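**How do I get tickets for the Totar reunion show?**

They're on sale at the Huang Hall box office from noon on Sunday, four per person. It holds 535, so come early!
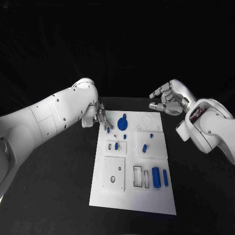 **Will they play the first album?**

All of it, in order, with Kuo-hua Wan back on bass! *Fadulness* only had 3,000 copies pressed on vinyl, and lots of fans have never heard side two live.

**Can I bring a camera?**

Small ones, yes. No flash please.
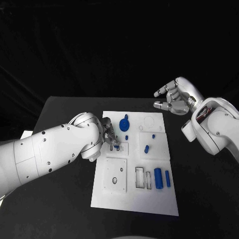

**What's the stage going to look like?**

Nikov, the opening act, set up first, and then Totar get the full stage for two hours. We're keeping it simple, with a black fabric backdrop like the one hanging behind the white arms in the photo, soft folds and all. It looks great under colored lights (we tried red and loved it).

**Is there merch?**

Shirts and the new live tape, cash or card.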